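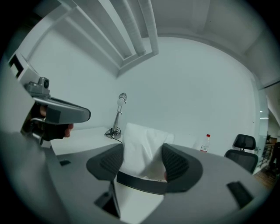 White cloth, creased and ready for a fold.

Cledden All-Day Cloths

We love a plain white cloth, and this is the one we keep reaching for! It's soft, it's light, and it comes out of the wash ready for another go. Drape it over a chair, wipe down a desk, fold it up and stuff it in a drawer (we do all of these before lunch). Wash it with your other whites and skip the fabric softener, which makes any cloth worse at soaking up spills.

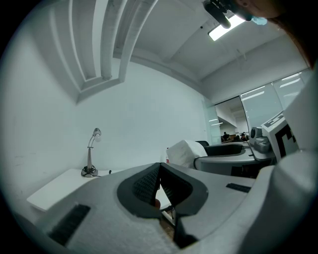
One cloth goes a surprisingly long way in a small office. Ours get used on desks, lamp stems and tabletops, and then they hang up until the next coffee goes over. Creases come out with a quick shake, or a warm iron if you're fussy like me.

Sold in packs of 10, or a box of 200 for bigger offices. Color: white only for now, with a gray due in June. Boxes ship from our Rilley store in 2 to 3 days.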